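Planning an Equipment Budget for a Second Year of Gripper Work

Posted under: Procurement notes

When the proposal for the second year was returned to me with the equipment section marked for revision, the principal objection was that it listed prices without setting out what each purchase would allow us to do. The objection was fair. I have since rewritten the section, and I set down the main points in the hope that they may be of use to others preparing a similar request.

The request concerns hand-held grippers, used in pairs, with which an operator carries out ordinary table tasks while the movements are recorded. In the first year we worked with two pairs obtained through Skalta, one bench, and a recording computer already owned by the department. The second year is to have three benches in regular use. On paper this appeared to call for a simple multiplication of the first year's costs. On closer reading of our own accounts, it did not.

The grippers themselves took up less than half of what was spent. The remainder went on cables, replacement fingers, storage drives, floor markings, stands and the various household items that serve as objects in the tasks. Few of these had been foreseen, and most were bought singly, at short notice and at the full price. Delivery charges alone would have paid for a spare finger set.

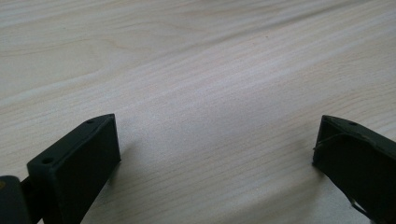
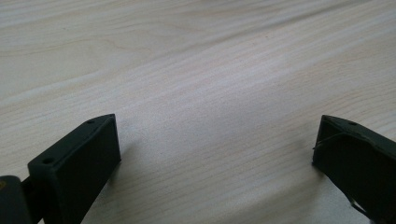
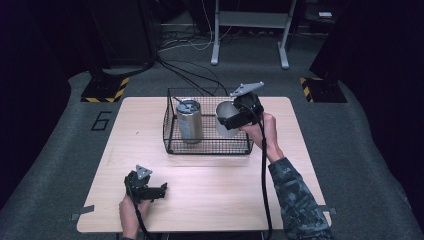 Page last changed: December

Fingers and small parts. The fingers are to be treated as consumable and entered under a separate heading from the gripper bodies. In the first year they were recorded as part of the gripper, with the result that every replacement had to be justified as a repair. The revised request provides for eight spare fingers, together with a box of screws of the correct length. I have asked that the screws be ordered with the fingers and from the same supplier, as a mismatch in the spring cost us most of an afternoon.

Cables. Each operator works with a gripper in either hand, and a cable trailing from each. Lengths should be decided with the operator standing at the bench and both arms extended. We had measured from the bench to the computer and ordered accordingly, and the cables proved too short for anyone reaching to the far side of the table. The replacements were longer than necessary and had to be gathered up. For the second year we have settled on a single length for all benches, and have added a small sum for clips to keep the runs off the walking area.

Tables. I had proposed three new tables with a uniform plain surface. This line has been withdrawn. The light wooden top has given no trouble in use, and two further tables are available from the teaching rooms without charge. The sum released has been moved to storage.

Objects. A modest allowance of 200 pounds has been made for baskets, cups, cans and similar articles. I would advise any colleague to resist the suggestion that such things can be brought in from home. They are borrowed back, they are washed and put in the wrong cupboard, and a task that depends on a particular cup must then be set aside until it is found. They should be bought in duplicate, labelled on the underside and kept on a shelf near the bench.

Storage. Two quotations were obtained, from Gistance and from Veloso. The Gistance unit was the cheaper of the two at purchase but required an annual licence from the second year onwards. Over the period of the grant the difference largely disappeared. The Veloso unit holds 192 terabytes in the configuration offered, which exceeds our expected need, and the department has agreed to share both the cost and the space. Anyone comparing such quotations should ask for the full cost over the life of the project and should have the answer in writing.

Operator time. Strictly speaking this falls outside the equipment budget, but the two cannot be planned apart. A third bench without an operator is an expensive table. The request therefore states the hours for which each bench will be staffed, and the purchase of the third pair of grippers has been made conditional on those hours being approved. Training is included. A new operator should be allowed several sessions before any recording is kept, and the budget should not assume otherwise.

Delivery. Skalta at present quotes 14 weeks for a complete pair. Orders placed after the spring holiday will accordingly arrive when the building is at its quietest and there are few people to receive them. I have asked for permission to place the order early and to be invoiced on delivery, and I understand that this is likely to be granted.

The revised total is slightly over the original figure. The increase is accounted for almost entirely by the spare fingers and the shared storage, and I consider both to be defensible. One matter remains open. The software we use at present, Okska, is covered by an arrangement that expires during the second year, and the renewal terms have not yet been received. I have entered last year's sum as a provisional amount and marked it as such. The entry will be corrected once the terms are known.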